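My first boss, Marthinus Naidoo, had a rule on his shop wall from January on: know where the job ends before you start it. I'd like that painted on every robot bench in the country! 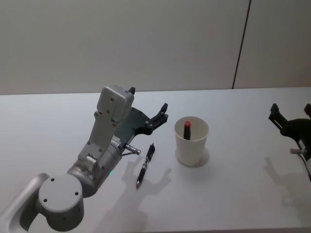 Two arms, one pen, one paper cup.

We've had 21 drafts of the Proltora bench guide – yes, I read them all – and 800 lines on emergency stops. Good. But how clear does a table have to be before anyone powers up? It gets 4 lines. 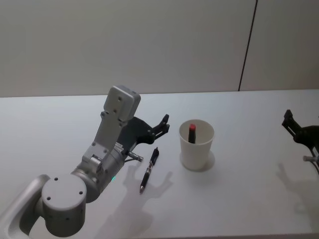 The grippers face each other across the cup.

So write the layout down, I say, and make people sign it.

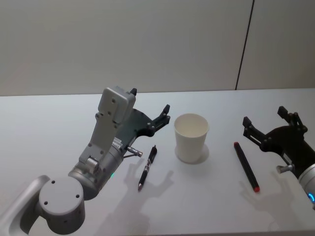
A standard should start with the table and work out from there. Say what's allowed on it, and where each thing goes. A pen on one side of a cup and a marker on the other is easy enough to put in a sentence, so put it in a sentence. The folks at Wuvton tell me that's fussy. Fine, I'm fussy, and I'll be sending in my comments on draft 22 too.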